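## 4. First recording with the Tondo hand gripper

Read section 3 first. Everyone skips section 3, and then everyone writes to Florencia Salinas at Gestach support.

1. Charge both grippers until the status light holds steady.
2. Press the blue finger pads on until they click. The textured sides face each other.
3. Squeeze and release each trigger 10 times. The Jara app calls this "warming up." It is calibration, but the app likes to feel athletic.
4. Pick a small object and somewhere to put it. A bottle and a basket on a bed will do nicely.
5. Start the recording, wait for the beep, and move at the speed of a person who is being paid by the hour.

> **Note:** Soft surfaces shift when you lean on them. Set your objects down last.

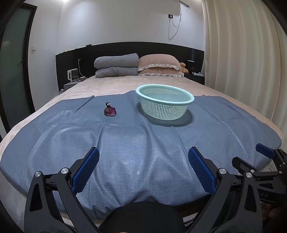

6. Close the fingers until the pads touch the object, then stop squeezing. More force won't improve the recording -- it only wears out the pads, part no. 708, sold in pairs.
7. Let go, back away, and press Stop. Pressing it twice starts a new recording of your knees.

**Caution:** Keep fingers, hair and necklaces clear of the pivot points. Glass objects are used at your own risk.

If the app shows error 172, restart it. If it shows it again, see section 3.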